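Storage bin

A storage bin is an open or lidded container used to keep loose household goods together on a shelf, worktop or floor. Most are rectangular, as this shape wastes little space when several stand side by side. The word is used loosely, and shops may sell the same article as a box, tub or crate.

Materials

Plastic bins are usually moulded in one piece. The walls often flare slightly towards the top, which lets empty bins nest inside one another. A stack of nested bins can take up almost 75 per cent less room than the same bins set out singly. Wire, card, cloth and wicker are also used.

Use in kitchens

In kitchens, open bins hold vegetables, packets, cloths and bread. Bread and rolls kept in an open bin go stale sooner than those in a closed one, and are normally eaten within 2 or 3 days.

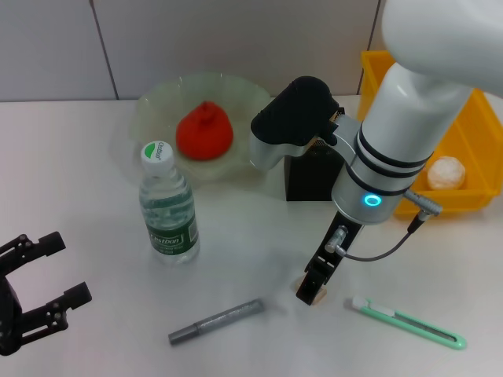 Shallow bowls serve a similar purpose on the table, but hold less and do not stack as squarely. Bright colours such as yellow and red are common in bins meant for sorting, where each colour stands for one kind of item.

Cleaning

Plastic bins are washed by hand in warm water with a little washing-up liquid. Thin-walled types may warp in a hot dishwasher.

See also: Bread bin, Crate, Fruit bowl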